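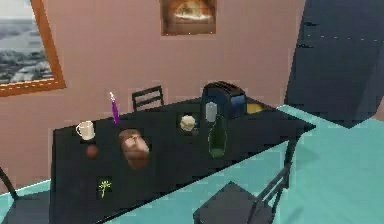 Mesa de tampo escuro, parede rosa e chão azul-esverdeado.

Chamado 609 – Vaporizador de ervas Prandetar não aquece acima do primeiro nível
Estado: resolvido
Aberto por: Lino Melis
Produto: Prandetar, com base de carga Gallum

Descrição do problema

Boa tarde. Peço desculpa se o meu português não é perfeito, vou tentar explicar com ordem. Comprei o vaporizador em dezembro, na loja Kakdale, e uso só com flor seca, nunca com concentrado. Durante as primeiras semanas funcionou muito bem. Agora o aparelho liga, a luz pisca como sempre, mas a temperatura fica parada no primeiro nível. Carrego no botão para subir, ele vibra uma vez e volta ao mesmo valor.

O que já experimentei:
- carregar a bateria completamente, durante a noite;
- limpar a câmara com a escova pequena e álcool isopropílico;
- trocar a rede metálica do fundo pela rede nova que veio na caixa;
- desligar e ligar com 5 cliques, como diz o manual.

Nenhuma destas coisas mudou o comportamento.

Resposta do suporte

Olá, Lino. Obrigado pela descrição. Uma vibração única ao subir o nível quer dizer que o aparelho recebeu a ordem e recusou. Pode dizer-nos qual é o cabo que utiliza e se a luz da base fica fixa ou intermitente no fim da carga?

Lino Melis
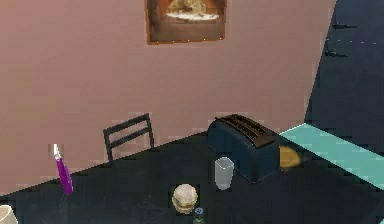
O cabo é o do meu telefone, porque o original ficou em Colombo, na casa do meu irmão, quando lá estive de visita. A luz da base fica intermitente, mesmo de manhã. Eu pensava que isto era normal e significava "carga completa". Fui ler outra vez o manual e vejo que a luz deve ficar fixa, portanto foi erro meu de interpretação.

Fiz mais um teste hoje, às 14 horas, com o aparelho frio. Deixei a câmara vazia e subi o nível logo depois de ligar. Aqueceu até ao segundo nível, ficou lá cerca de oito segundos e desceu sozinho.

Resposta do suporte

Este teste ajuda muito. Se a resistência estivesse danificada, não chegaria ao segundo nível. Parece que a bateria não recebe carga suficiente e o aparelho protege-se, baixando a temperatura. Faça por favor o seguinte:
1. Limpe os contactos dourados da base e do aparelho com um cotonete seco.
2. Carregue com outro cabo, ligado directamente à tomada com um adaptador, e não ao computador.
3. Espere até a luz ficar fixa.
4. Ligue com a câmara vazia e suba um nível de cada vez.

Lino Melis

Segui os quatro pontos. Nos contactos do aparelho havia uma camada fina, castanha e um pouco pegajosa, penso que era resina que desceu da câmara. O cotonete seco não chegou e tive de o molhar com uma gota de álcool. Deixei secar bem antes de pôr na base. Comprei também um cabo novo.

A luz ficou fixa depois de três horas. Agora o aparelho sobe até ao nível máximo e mantém a temperatura durante a sessão inteira. Repeti à noite com meia câmara de flor e o vapor saiu normal, sem sabor a queimado.

Uma pergunta que fica: é possível comprar só o cabo original, ou vem sempre com a base Gallum?

Resposta do suporte

Vende-se em separado. Limpe os contactos sempre que limpar a câmara. Vamos fechar o chamado, mas pode responder aqui se o problema voltar.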